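4.3 Running the regrasp test on zipper pouches

Use this section to repeat the edge-finding result from the Duveo study on your own arm. Mimadier must be installed and the wrist camera calibrated (see 3.2) before you start.

1. Fill a clear zipper pouch with a stack of plain paper and close it fully.

2. Lay the pouch on the table at an angle to the arm. The zipper strip should be on the side the gripper can reach.

3. Load the Luson policy and set the episode limit to 30 seconds.

4. Enter the pouch type in the run sheet. Leave the result field blank.

5. Start the episode. The arm moves to the zipper edge and tries to close on it.

CAUTION: Keep hands off the table while the arm is powered. Use the stop button before you move the pouch.
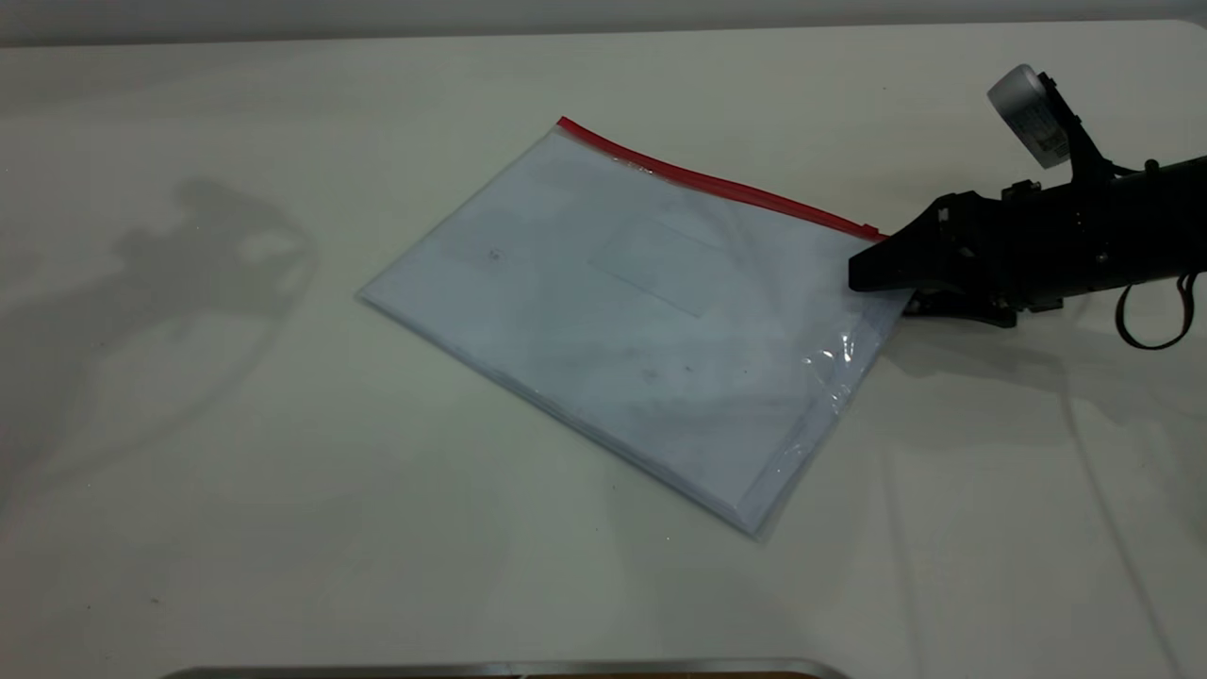 A comment from Østergaard on the draft of this section said that the glossy pouches gave them far more missed grasps than matte ones, and asked that lamp position be written down for each run. The run sheet now has a field for it.

6. When the episode ends, mark it as a grasp, a slip or a miss. A grasp counts only if the pouch edge stays between the fingers for the full hold time.

7. Turn the pouch to a new angle and repeat until you have 20 episodes.

Note: Do not change the lamps within a set. If you have to, start a new set and keep the old one.

Note: Our set used the same table and lamps throughout and ran to 51 episodes, 7 of them marked as slips. Smaller sets are fine for checking an install, but do not compare their slip rates with ours.

If the arm stops short of the edge on every episode, go back to 3.2 and repeat the camera calibration.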